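3.2 Board and parts

The peg task uses a flat rectangular board and a set of small parts, laid out on a dark tabletop in front of a plain dark backdrop. Both come from the Soltum kit. The kit holds 39 parts, and we used the same set in all 200 trials. Parts that went missing were replaced from a spare kit.

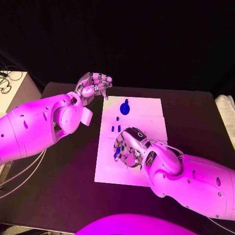
Page last modified: February, 14:20

Figure 4. The white board with blue parts on it, under magenta light. One blue peg is held at the board.

Lighting was a condition of the study. Under magenta light the white board takes on a pink tone, while the parts still read as blue. The Diswood board, used in Section 3.3, is larger and was tested under room light only. Trials with each board were scored separately.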